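I have been meaning to write about the loft room since June, when I finally put the last brush in the jar and sat down on the bare floorboards with a cup of tea. It has taken me this long partly because I kept changing my mind about whether I liked it, and partly because every time I sat down to type I went upstairs to check on something and ended up moving a lamp.

The room is the one under the slope of the roof, on the side that gets no sun until late in the afternoon. When we moved in it was a sort of tired magnolia, and for years we called it the box room and treated it accordingly. In went the suitcases, the fondue set, a rolled-up rug that had never fitted anywhere, and eventually my sewing things, which is how I came to spend enough time up there to notice how gloomy it was. I'd come down after an hour of hemming feeling as though I had been sitting in a bowl of porridge.

So, orange. I know! I had never painted anything orange in my life. Our last three rooms were all some version of oatmeal, and I have been known to stand in a shop for half an hour choosing between two whites. But I had seen a kitchen in a magazine at the dentist's, all burnt and toasty like the inside of a clay pot, and I couldn't get it out of my head. I tore the page out (sorry, dentist) and carried it in my handbag until it fell apart at the folds.

Finding the right one took an age. I tried a tester from Drisura that looked beautiful on the card and like tinned tomato soup on the wall, and then a very expensive one that dried pink. The one I settled on came from Atetti, the little paint place behind the market, where they mix it while you wait and let you take home a dab on a bit of lining paper. It was 65 pounds for the big tin, and I did have to go and walk round the block before I bought it. I had 200 set aside for the whole room, though, and I was doing the work myself, so I told myself that was what the money was for.

Now, the mottling. A flat orange on a room that small would have been like living inside a satsuma. What you want is a bit of movement, some patches deeper and some paler, and for that you need a glaze. I used the Kelotico one, which goes on milky and gives you a good long while to fiddle with it. You put down your base coat and leave it overnight, then mix a slightly darker orange into the glaze and dab it on with a scrunched-up cotton rag. An old pillowcase is perfect. Keep turning the rag in your hand as you go or you'll get the same little shape stamped all the way along, like potato printing, and your eye will find it every single time you walk in. Mine does, behind the door.

Work in patches as wide as your arms can reach and don't stop for lunch halfway along a wall. I did, and there is a line. I've put the bookcase in front of it.

The slope was the worst of it. Painting a sloping ceiling is neither one thing nor the other - too low for the ladder, too high for standing, and whatever you do the paint runs down your wrist and into your sleeve. I had a crick in my neck for a week. If I did it again I would buy a short-handled roller and wear a shower cap, and I would do the ceiling before the walls, as everybody told me to.

I was also quite wrong about how long it would take. I had thought a long weekend, and it was 23 evenings in the end, mostly with the radio on and the window propped open with a tin of beans. I got rather fond of it. There's a moment just after eight when the light comes in low, and the walls go the colour of marmalade, and I would stand there with my rag and not get anything done at all.

I'm still deciding about the curtains. I have some heavy linen from Xie put by, in a greeny blue that ought to be awful and I suspect will be lovely, but I haven't dared cut it. The woodwork wants another coat too. And if anyone has managed to get orange glaze out of a pale wool carpet, please do leave a comment, as I have a patch on the landing that is currently living under a plant pot.
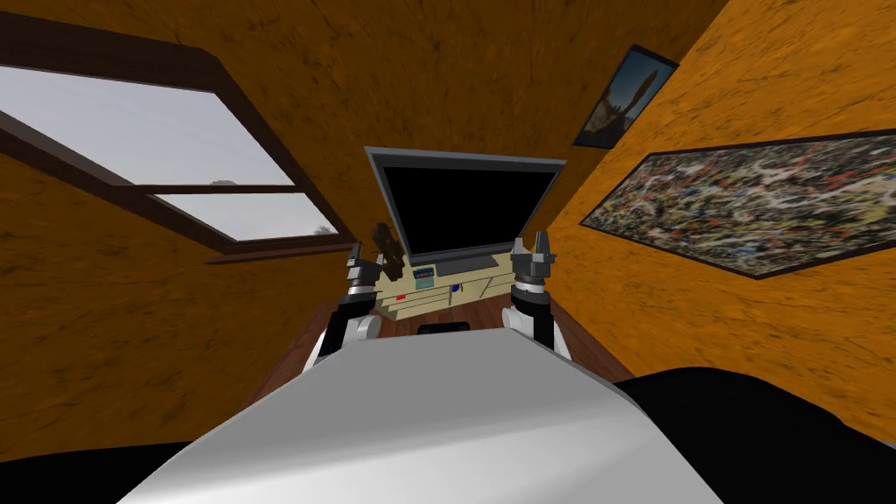
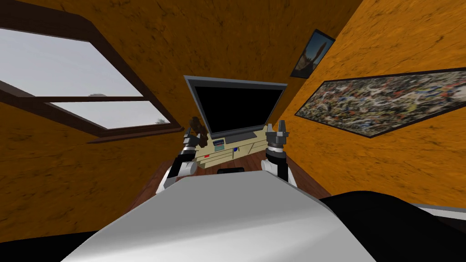

*Orange walls and a television, in both of these.*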